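Evbridge curling club opens its ice to beginners, most of whom fell over

EVBRIDGE – The Evbridge Curling Club held its first open clinic for newcomers this month, and 58 people turned up to learn a sport that looks easy from a couch. By the first break, most of them had changed their minds about that.

The clinic ran from 9 in the morning until mid-afternoon on all four sheets at the Drondura Ice Center. Participants got two hours of instruction in small groups, then a lunch of chili and rolls, then a short tournament in which the word "tournament" was used generously.

Head coach Kęstutis Vītola started everyone with the slide out of the hack, the rubber foothold a curler pushes off from. He told his first group that the job was to go forward slowly, in a straight line, on one knee. Several people managed one of the three.

"You don't need to be strong and you don't need to be young," Vītola said. "You need to be able to get back up. We did a lot of work on that today."

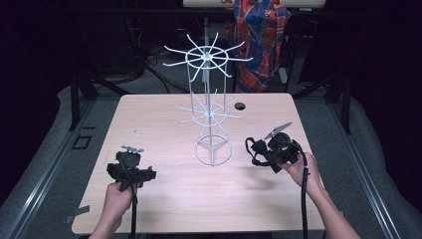
Sweeping came next, and with it the shouting. Club members demonstrated when to sweep, when to stop, and how to yell at a teammate 100 feet away without hurting anyone's feelings. The beginners took to the yelling right away. The brooms needed more time.

Carmela Mazza, a dental hygienist who signed up after losing a bet with her brother, threw the shot of the day in the last end of the final. With her team down by one and two opposing stones sitting in the house, she knocked out both and kept her own on the button. She had been aiming at a different stone.

"I'd like to say I called it," Mazza said. "There were too many witnesses."

Her team, which had named itself Mägi after the street where three of them live, took home the club's traveling trophy. The trophy is a teakettle on a block of wood, and it will travel back to the clubhouse shelf in December, when the league season begins.

The club has been trying to bring in new players since last winter, when it dropped from 12 league teams to nine and had to fold its late draw into the early one. A learn-to-curl league will start after the holidays, with games at 7 p.m. and a fee of $200 per person for the season. Brooms and sliders are included. Shoes are not, though clean sneakers are fine, and Vītola would like to stress the word clean – grit on the ice stops a stone faster than any sweeper can help it along.

Twenty-six people from the clinic had put their names down by the time the ice was cleared for public skating. Mazza was one of them. Her brother was another, although he spent much of the afternoon sitting on the bench with a bag of ice he could have picked up for free off the floor.

Sign-up sheets are at the front desk of the Drondura Ice Center and at Cidell Hardware on Main Street. Teams of four can register together, and singles will be placed.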